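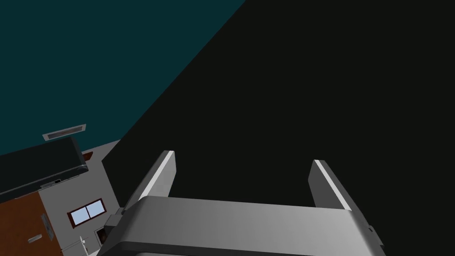

Griet Nijs had the Batis on trial for 16 days, which was two more than she had managed with her last lodger. The trial came with a rehearsal: before the machine laid a finger on your real kitchen, you watched it practise in a drawn one, on your telly, with a cup of tea. She watched from the wrist's point of view, two grey fingers held wide apart with nothing between them, and past them a ceiling vent and a little window leaning over like drunks at a wedding.

"It's very dark in there," she told the helpline.

"It's thinking about the cupboard," said Ville Laaksonen, who had a script.

"Which cupboard?"

There was a sound of pages. "Could you hold?"

She held for 22 minutes. The music was pan pipes. The Zulleck, she recalled, had been cheaper and had come with a free mop.

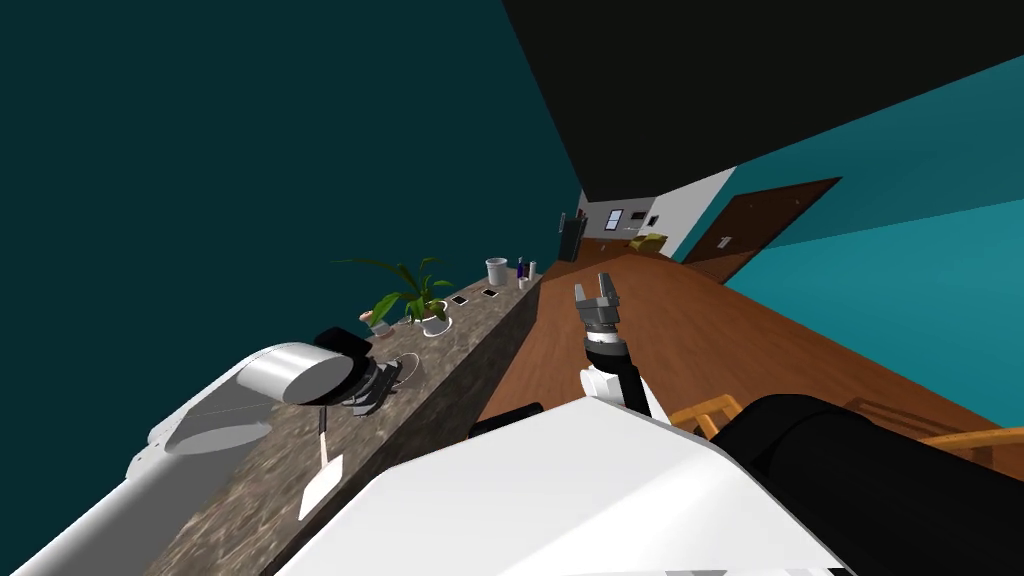

"Right," said Ville, back again and breathing hard, "I've got Sirkka here from Behaviour. She says you've set it to Considerate."

"I thought that would be nice."

"It is nice. It's also slow. It won't move a thing until it's sure you don't like it where it is."

Griet looked at her own worktop, where a saucepan had stood since July. She had never been sure about that either.

"What are the other settings?"

"Brisk," said Sirkka Savolainen, taking the phone. "And Mother."

Griet put her tea down. She thought of the 53 pounds a month, and of her mother, who would have done the whole kitchen by now and found the letters as well.

"Leave it on Considerate," she said, and went to move the saucepan herself, before it could ask.

Filed under: Short Fiction, Domestic, Robots

Search stories Go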